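The Kitchen That Lives Inside a Computer

At a small technical college, students teach a robot arm to clear a counter before they are allowed to touch a real one

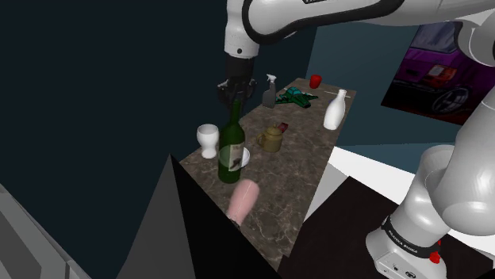
Simulation image: Pekbridge Robotics Club. Text published March 10, 2024

The bottle fell again. On the big screen in room 202, the green wine bottle rolled along the marble counter and pushed a teapot in front of it, and twelve students made the same sad sound together. Then one of them pressed a key, and everything stood again in its place.

The robotics club of Pekbridge Technical College meets two evenings every week. This year the members work on one big task, which they call Lollik, after the college cat. The robot must take objects from a kitchen counter one by one and put them where they belong. All of this happens in simulation. The arm on the screen is a model of a Franka Emika, white and black, with a gripper that has two fingers, and it must reach the bottle by the neck without touching the other things.

I came to the club as a visitor who cooks much better than she programs, and my first question was why they begin with the bottle. The answer was that it is the tallest thing on the counter. If the arm moves carelessly toward the back, where the spray bottle and a small red cup are standing, it will probably meet the wine bottle on its way. So the bottle goes first. The students discussed this for one whole evening in December, and a few of them still prefer to begin with the goblet.

The members like to argue about objects. The spray bottle has a trigger nozzle, so the fingers can hold it in a wrong way. The teapot has a handle on one side, and there are two schools of thought about whether to use it. The green toy with wings is flat and wide, and the youngest group asked to have it for themselves. They had 240 attempts written in their notebook when I visited, with small comments in pencil. "Too low." "Too low." "Better, but we lost the wing side."

Even the room around the counter got some attention. A poster of a purple car hangs on the back wall, and the first-year students are very proud of it.

In the spring the club will go to the Joly Cup, a competition for student teams where each team sends its program and the judges run it on kitchens that the team did not see before. Last year Pekbridge finished with 844 points, and the winners had around 3000. The members told me these numbers without shame. Their old program, Fumon, knew one kitchen by heart and was lost in every other one. For the new program they change the places of the objects every evening, and the person who changes them is not allowed to tell the others.

Near the end of my visit they let me start one attempt. I chose the bottle, of course. The arm came down slowly, the fingers stopped over the neck, and all the room was quiet. Then the fingers closed, a little crooked. A student behind me wrote it in the notebook, and asked me how to spell my name.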